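Bring Back the Bottle Deposit, and Make It Hurt a Little

18 September 2026

I grew up in a house where the garage smelled like flat root beer, and I mean that as a compliment. My brother and I saved bottles all winter in grocery sacks along the wall, and when the snow got soft in February we'd load up the wagon and haul them down to Lightfoot's, which was a gas station that also sold bait and took returns at a window in the back. We got paid in coins. We spent the coins before we were off the lot. I don't think either of us ever used the word "recycling."

I've been thinking about that wagon because our county is arguing about deposits again, and I went to the meeting, and I came home annoyed and couldn't sleep, so you get this.

The proposal is 20 cents a bottle. You pay it at the register, you get it back when you return the empty. You would have thought someone had proposed taking the bottles away from babies. A man behind me kept saying "it's a tax" under his breath, over and over, like he was trying to hypnotize the chair. And look, I get it. I buy groceries too. I stood in the Honau Market last week doing arithmetic over a jar of peanut butter. But a tax is money you don't see again, and this is money you see again on Saturday if you can be bothered to put a bag in your trunk.

The part about being bothered is my whole argument, really. What we have now is the blue cart, and the blue cart asks nothing of us. We put in bottles, and pizza boxes with the cheese still on, and (my neighbor, I love him) a garden hose. Then a truck comes and we feel pretty good about ourselves. I felt good about myself for years! I rinsed things! But a cart on the curb doesn't do a thing about the bottle somebody drinks in the car, or at the ball field, or walking home from school, and those are the ones I keep finding in the ditch.

I walk the ditch along Skilunell Road most mornings with the dog. In spring I started bringing a bag. Over 70 bottles the first week, and I wasn't even going down the bank for the hard ones. Water, soda, those neon sports things, all of them worth exactly zero to whoever let go of them. Put 20 cents on each one and I promise you some kid with a wagon gets there before I do.

Howard Haslam, who has had the hardware store since before I could drive, got up at the meeting and made the other side's best case, and I want to be fair to him because he was fair to everybody else. He said the small stores will get stuck with the work. Somebody has to take the sticky things in, somebody has to find room for them, and the big places out by the highway can spare a corner and he can't. He's right about that. I'd let any shop under a certain size opt out, and I'd put return windows at the transfer station and the fire hall, and I'd pay the people running them properly out of the deposits that never get claimed. There will always be unclaimed deposits. My husband alone could fund a fire hall.

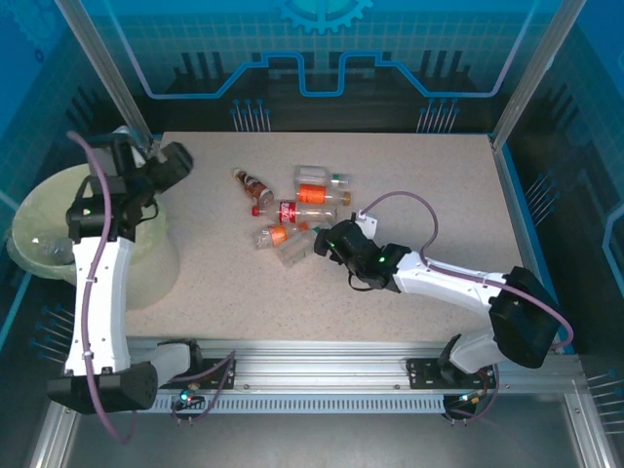 What I wouldn't do is go with 2 cents, which was the "compromise" floated near the end by a councilman who clearly wanted his dinner. Nobody bends down for 2 cents. I don't bend down for 2 cents and I'm a person who saves twist ties. If the number is too small to notice, then people will ignore it and throw the bottle out the window anyway, and in a year the same councilman will stand up and tell us deposits don't work.

There's also a group that would like us to wait for better packaging. Someone handed me a flyer for a thing called Brorico, a bottle that supposedly breaks down in your compost. Great, I hope it does. I'll buy it. My compost pile has had the same avocado pit in it for three summers, so I'm not holding my breath, and meanwhile the ditch fills up.

I know a deposit won't fix the ocean. I'm not asking it to. I'd like it to fix Skilunell Road, and give the middle school band a way to raise money that isn't selling me wrapping paper, and maybe get a few bottles turned into something again while they're still clean enough to be worth the trip.

The comment period is open through the end of the month. The sign-in sheet said 542 people have written in so far, and going by the mood in that room most of them are mad. If you're for it, please write too. It can be one sentence. Mine was four pages, and I've been told that was too many.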